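Ticket 342: Sim and real gripper disagree on grasp width, clutter pack
Product: Sperling tabletop arm kit with simulation add-on
Opened by: Bernd Heitmann, Hurthorpe
Assigned to: Ekau support desk
Priority: Normal
Status: Closed, fixed with workaround

Original report

We are on the trial license for the Sperling kit and have to decide whether to keep it before the trial ends. The arm itself is fine. The problem is the simulation add-on, version as shipped with the kit, no local changes except our own task file.

In the simulator the gripper reports a successful grasp as soon as the fingers stop moving. It does not matter whether anything is between them. I ran the clutter pack overnight and got 900 attempts, with 107 marked as successful where the object never left the tabletop. The log line is always the same:

grasp_state: HELD width: 0.000 lift: 0.000

A width of zero should not be HELD. On the real arm the same command returns EMPTY, so the hardware driver is doing the right thing and the simulated one is not.

Steps to reproduce:
1. Start the simulator with the stock clutter pack.
2. Set the grasp target to any point with clear space under it.
3. Send close, then read the state.

Expected: EMPTY
Got: HELD

Reply from Ekau support

Thank you for the clear steps. Please send the following so we can compare with our own setup:

- the full startup log
- the gripper section of your config file
- whether "stall detect" is on or off
- one rendered view from a run that shows the problem

Also, please check that the add-on and the arm firmware come from the same release. Mixed releases are the most common cause of bad gripper states.

Reply from Bernd Heitmann

Log and config attached. Stall detect is on, which is how it came. Firmware and add-on are from the same release; I checked both version screens and the download page.

Two more things I noticed while collecting this.

First, it gets worse with long objects lying on their sides. Boxes and single round items come back wrong now and then. Anything built from several parts, like a bundle, comes back wrong much more often. I suspect the collision shape is one hull around the whole thing, so the fingers stop early against a surface that is not visible in the render.

Second, the state does not clear when the gripper opens. After one false HELD I have to send a reset before the next attempt or it carries over. That makes the overnight numbers look better than they are, and I would like that written down somewhere, since we are comparing this kit with the one from Wemville and the success rate is the first line in the comparison sheet.

Reply from Ekau support

We can reproduce both problems. They are separate.

The false HELD comes from stall detect. In the simulated driver it checks only that finger speed has dropped to zero. The width check was left out of the simulated driver in this release. The real driver has it.

The carry-over is a bug in the reset order. The state should clear on open and it does not.

You are also right about the hulls. The stock clutter pack uses one convex hull per object to keep the simulator fast. For multi-part objects this leaves invisible solid areas between the parts. There is a finer set of shapes in the install folder, but it is switched off by default.

Please try this:

1. Close the simulator.
2. In the gripper section, set stall_detect to off and width_check to on. If width_check is not listed, add it on a new line.
3. In the scene section, set shape_detail to fine.
4. Delete the cached scene folder. The old hulls stay in use if you skip this.
5. Start again and run a short batch before you start a long one.

Fine shapes will slow the simulator down. On our bench machine it is noticeable but usable.

Reply from Bernd Heitmann

Done in that order. Cache folder deleted — it was not where the manual says, it sits one level up under the user folder. Please correct the manual.

View from the new run, taken with the arm down over the bundle:

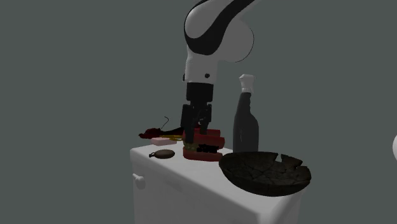
I ran a short batch of 71 attempts with these settings. No HELD with a width of zero. The ones that missed came back as EMPTY, and I compared each log line with the replay to be sure. The carry-over is still there, so I have put a reset after every open in our task file. It is ugly but it works.

Speed: about half of what it was with the coarse shapes. For overnight runs that is acceptable. For anyone tuning by hand it will be annoying, and I would like a setting per object so that only the multi-part ones use the fine shapes.

Open points from my side:

- carry-over fix, with a release it will appear in
- width_check should be on by default
- manual page for the cache folder
- per-object shape detail (wish, not a bug)

Reply from Ekau support

The carry-over fix and the new default for width_check are both merged and will be in the next release of the add-on. The manual page has been corrected online. Per-object shape detail has been passed on as a feature request, with no date yet.

We have extended your trial license so you can repeat the overnight run with the corrected states. The new key is in your account under Licenses.

Reply from Bernd Heitmann

Key works. You can close this. I will open a new ticket if the carry-over is still there after the update.

Ticket closed June 25, 2020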